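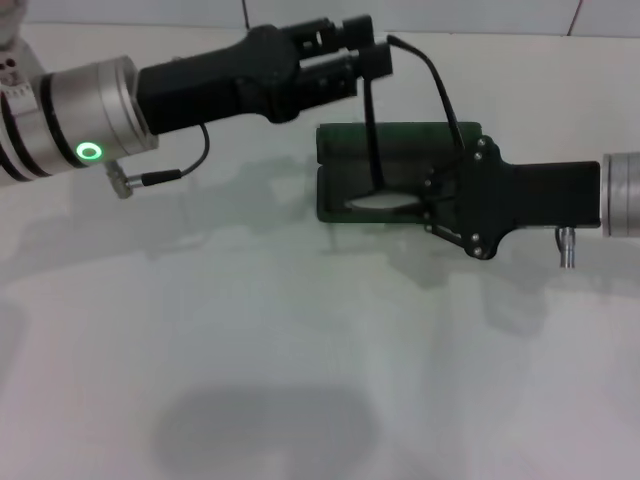
Home | About us | Services | Contact

About Skarelico

Brenda Lightfoot began mending machines in 1989, and we still work much as she did, with plenty of patience and far too much tea! These days we set up and look after two-armed robot cells, and every one gets its joints, cables and grippers gone over before any real work is asked of it.

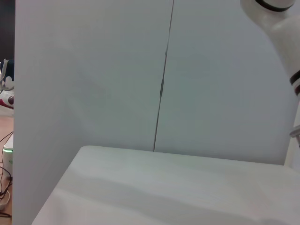
White boards and a covered tabletop at the cell.

Negin Hashemi looks after the fingertips (she is wonderfully fussy about them) and likes each pair lined up over a plain surface first,
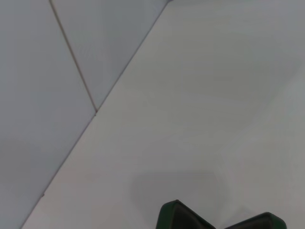 then run through 100 slow open-and-close moves while Jamie Haworth listens for anything odd. It does take a while, but do ring us if yours needs the same.

Filed under: Our People, Robot Care

Print this page | E-mail this page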